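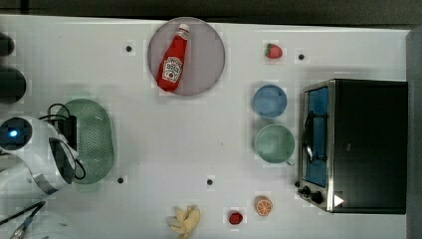 Start with the fault, before any hello. Our arm lost its gripper in the middle of a move and kept going. The gripper hadn't fallen off. The signal to it dropped, the jaws stayed however they were, and the arm finished the path as if all was well. Give the room a second with that, then point at the black cables looping from the arm over the top of the green colander. Everything in this talk comes back to that loop. I love this bug and I want them to love it too.

Then hello, name, thanks to the hosts at Stolitthorpe for having us. Ask who in the room has ever lost an afternoon to a cable. Wait for hands.

Quick setup, one minute at most. Toy kitchen, one arm, one two-fingered gripper. Motion runs on Pendolance, our in-house planner. The gripper has its own small driver called Kekus. Two programs, two clocks, one status message going between them. Say "status message" slowly, it matters later.
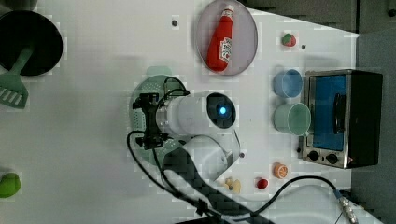 Lenihan Robotics – Reliability and Safety Team

What we saw in the logs. We had done nearly 3000 moves with this cable layout and felt pretty good about it. Then the gripper went silent during a wrist turn. No error on the operator's screen, no stop. Somebody noticed the jaws hadn't closed when they should have and hit the stop button by hand. Nothing was broken and no one was hurt. Say that clearly, people will be wondering.

First guess was the driver. We restarted Kekus, it came right back, and we called it a software hiccup. Own this one! We closed the ticket the same morning. By 3 p.m. it had happened again, on a different task.

Second guess was power. Swapped the supply, no change. Skip the voltage plots unless we're running early.

What cracked it was plotting every dropout against wrist angle – my favorite slide. All of them sat past 78 degrees of wrist turn in one direction. Turn the other way and you can go all day. So the loop was pulling tight at the far end of the turn and tugging on the plug at the wrist. A few pins would let go for a moment and then make contact again, so by the time we got a meter on it everything read fine.

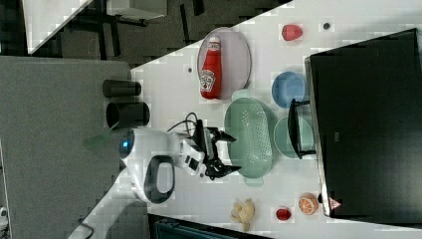

That explains why the signal dropped. It doesn't explain why the arm kept moving, and I want to spend more time there than on the cable. Pendolance asked for gripper status and, when no answer came, used the last good one. The last good one said "ready." We had written that on purpose, years back, to ride over short gaps of up to 100 milliseconds. Fine idea. But a later change moved the check to a different spot and the time limit didn't come along with it. So the last good answer was good forever.

Pause here. Ask: what does your system do with an old answer?

(If someone brings up the hardware stop: yes, it worked every time, it's on its own circuit. It just needs a person to press it.)

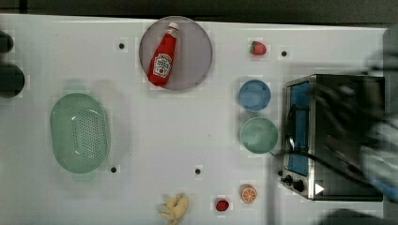

Arm on the move over the toaster oven.

Fixes, in the order we made them:
Status messages now carry a time stamp. Too old, and the arm does a controlled stop and says so in big letters.
Clip at the wrist so the pull lands on the clip and the plug gets left alone.
Longer loop, and a soft limit on the turn until we trust it.
A test that unplugs the gripper in software at random points during a move. We ran it 1000 times before putting the arm back on normal work. It found a second bug in the homing routine, which was a great day.

Still open: the longer loop can catch on things on the table. We're trying a sleeve that holds it closer to the arm. No results yet, so don't promise any.

Leave the wrist angle plot up for questions. Bring the old plug, pass it around, get it back.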